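Wed 8 June

Audio bench, Jillside local history series. Continuing with the transfer of the Leblanc tapes for the episode on the Presida cannery.

Reel 7 baked and rested over the weekend, played this morning at 7.5 ips. Level is low on the left channel throughout, right channel usable. Transferred flat, both channels, 96 kHz / 24 bit, no noise reduction at this stage. Two splices let go during the fast wind and were remade before the transfer. Positions written on the box lid.

Speech is clear up to the section on the 1950s strike, then there is a hum at 50 Hz with strong odd harmonics. It is on the tape. Swapped the machine, the cable and the input and it stayed the same. A notch at 50 and 150 takes out most of it without thinning the speaker's voice. Left 250 alone.

Content notes for the script. The speaker puts the cannery's opening in February and says the first shift was 66 women and 9 men. The printed town guide gives no staffing figure. She names the street as Gedar Row, which does not appear on the later street map, so either it was renamed or it was a works name for the lane behind the boiler house. Needs checking against the rate books before it goes in the narration. Do not read it out as fact.

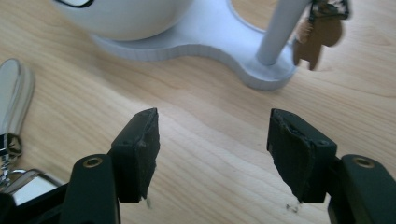

A note from the script side came back at lunch, asking whether the Gedar Row passage could stay in if the narrator says plainly that it is one worker's recollection. The wording offered was "as she remembered it, the women queued in Gedar Row". It also asked for the strike section to run longer, hum or no hum, as it is the only first-hand account in the series.

Agreed on the first point, provided the map question goes in the episode notes. On the second, the filtered version will stand four minutes at most before it becomes tiring on headphones. Will cut one at four and one at two and a half and leave both in the shared folder.

File 2371 is the raw transfer of reel 7. Do not edit it. Working copy has the same number with a w on the end. Checksums done for both and entered in the log.

Loudness for the episode stays at -16 LUFS stereo, peak -1. The last episode went out 2 LU too quiet in the archive sections because the clips were levelled before the filtering and not checked again after. Order from now on: filter, edit, level, measure.

To do:
Rate books, Gedar Row, both spellings.
Clean heads and guides before reel 8.
Splicing tape is down to the last roll.
Reel 9 box is labelled Presida but the leader says Jillside school. Play the first minute before baking anything else.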